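Home Guides Downloads Contact
Search this manual...

Grerov Label Printer - Section 4: Loading Paper and Setting the Margins
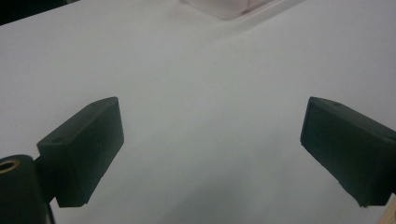
Page last changed: March, by Ikhsan Simanjuntak

Use plain white sheets for your first run. The Grerov takes fancier stock, but it has opinions about it, and you should meet those later.

1. Switch the printer off. Wait 30 seconds for the fan to stop sulking.
2. Fan the stack and tap it square on a flat surface. The tray holds 100 sheets. It will accept more, then punish you.
3. Slide the stack in until it touches the back stop. Do not shove.
4. Close both side guides until they just meet the paper.
5. Switch on, open Setup, and choose Margins. The factory setting is 40, a number picked in Woltville by people who never printed a return address. For Kikis sheets, enter 61.
6. Print one test page and hold it against a blank label sheet, up to a window.

Note: If the text sits too low, go back to step 4 before you touch the margin setting. It is nearly always step 4.

Caution: Never send a label sheet through twice. Loose labels come off on the roller and stay there - see Section 9, which is long.

Owners of the older Marwat tray should skip step 4. Your guides don't move, whatever the box said.

Previous Next Back to top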